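Uswood Rink: Ice Plant Changeover and Revised June Practice Slots

Posted 2022-05-26

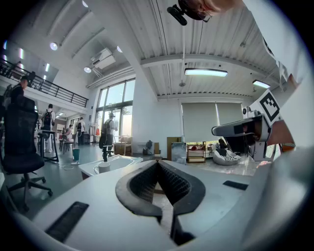

The compressor changeover at Uswood will take the main sheet out of service for nine days in June. The practice pad stays open on its own circuit for the whole period. All league games on the main sheet during the shutdown move to Brillholm, with the same face-off times as printed in the spring schedule. Teams keep their home designation and wear dark jerseys as usual.

The old plant has run three seasons past the interval set out in its service plan. Over the winter the brine return temperature climbed on busy evenings, and the ice crew had to cut flood volume on the late resurfaces to get a hard sheet before the next game. Players will remember the soft corners at the east end. The new unit has a larger condenser and a separate control for the east header, so the two halves of the slab can be trimmed independently.

Work begins with the removal of the glass and boards behind the east goal line. The contractor needs the opening to bring the condenser through the Zamboni bay. The sheet will be shaved down but not fully melted – the slab is held at a low setting by a rental chiller parked outside the north wall. This saves the lines and logos, which would otherwise have to be repainted. The boards go back in before the first build-up floods.

Practice slots

Jasevow keeps its early slot on the practice pad. Valente shares the pad with the under-14 group and should plan for half-ice drills only. The pad has no scoreboard and no penalty boxes, so scrimmages there run on a whistle and a hand clock. Goalie sessions move to the first slot of the morning, and the shooting lane is closed.

Teams that had main sheet practice booked in the shutdown period have two options: a credit against fall ice, or a slot at Brillholm where one is open. Brillholm slots are 50 minutes with a flood in between. Coaches need to send their choice to the scheduling desk by the end of the month. Any team that does not answer gets the credit by default.

Playing at Brillholm

The Brillholm sheet is slightly narrower than ours, and the corners are tighter. Pucks rimmed hard around the boards come out higher up the wall than most of our defensemen are used to. The benches are on opposite sides of the ice, so the long change applies to one team in the first period as well as the second. The league has agreed that teams will swap benches after the second period.

Locker rooms 1 through 4 are for visiting teams. Rooms open 45 minutes before face-off and have to be cleared 30 minutes after the final horn. Skate sharpening is available at the front counter until the start of the last game. Bring your own water bottles – the fountain by room 2 is slow and there is often a line.

Spectator seating is on one side only, with 259 places. The doors will close when the seats are full, and standing along the glass is not allowed. Season passes for Uswood are valid for every relocated game. Show the pass at the desk and you will get a wristband.

Rules and rosters

Game sheets for relocated games carry the Uswood venue code, with a "B" added by hand. Suspensions continue to be counted in games and not in days, so a relocated game counts as served. Rosters lock on the same dates as before. Dragica Tomić is handling all roster and eligibility questions until the main sheet reopens, and can be reached through the league office.

Costs

Brillholm is charging the league a flat 2,000 for the block of game ice. This comes out of the reserve, and team fees for the season do not change. Practice ice at Brillholm is billed to each team at the normal Uswood rate, with the league paying the difference.

The main sheet will reopen to figure skating first, then to league play the next morning. Expect the ice to be a little thin for the first few sessions while the crew builds it back up. Goal pegs will be checked before each game during that time, and referees may stop play to have a hole patched.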